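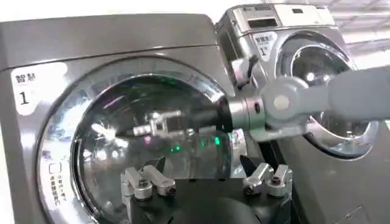 Gripper at the washer door, chrome ring and dark glass.

1/ Can a machine do the laundry yet? Partly. Opening a front loader is the bit I'd call close.

2/ Chrome and domed glass are rotten for depth sensing. The window mirrors the gripper back at itself. We log 28 depth dropouts per approach at Lenstead, 25 with the lights dimmed.

3/ Unloading is worse. Wet cotton tangles — the planner sees one lump. Of 232 grasps in August, too many came up with two items or none.

4/ Nicanor Huerta asked about folding. Not this year. A person with a basket still wins on time and cost.

5/ Next: door seals. Rerun on Monday.

Recent posts
Gresuda wrist mount, torque notes
Shelf picking at Walcombe
Why dishwashers are easier

Contact · Back to top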